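From: Ovidiu Chiriac
To: Play kitchens list
Subject: Re: Is the Drerkico worth the shelf space?

> We have a corner free by the window and I keep going back and forth.
> Does the stove part look like anything, or is it just a gray square?
> Also, do the pots come with it?

Oh, get it! I put ours together in September and I'm still finding bits I like. The stove is my favorite part – bright red burners with white rings on a dark panel.

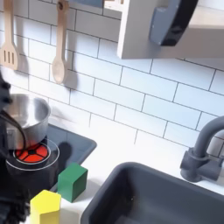

Pot on the burner, spoon and spatula hanging side by side.

The pot is stainless steel, a proper shiny one. I bought ours separately from Vodano, so check what your seller includes. I'd skip the big food sets. A couple of good pieces and some plain blocks go a long way.
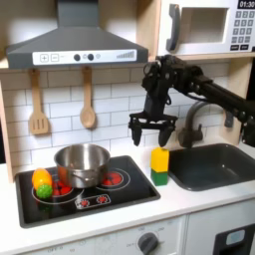
I also love the microwave with its 01:30 on the display, and the range hood has its own plus and minus buttons. Assembly took me 2 evenings, mostly the hood. Do the shelf before the tiles go on, I did it the other way and had to undo 7 screws.
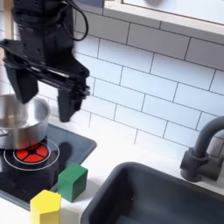

For cleaning, a damp cloth is enough, and the white counter needs it more than the cooktop does. If you want my notes on the hood, write to me off list and I'll send them over.

Ovidiu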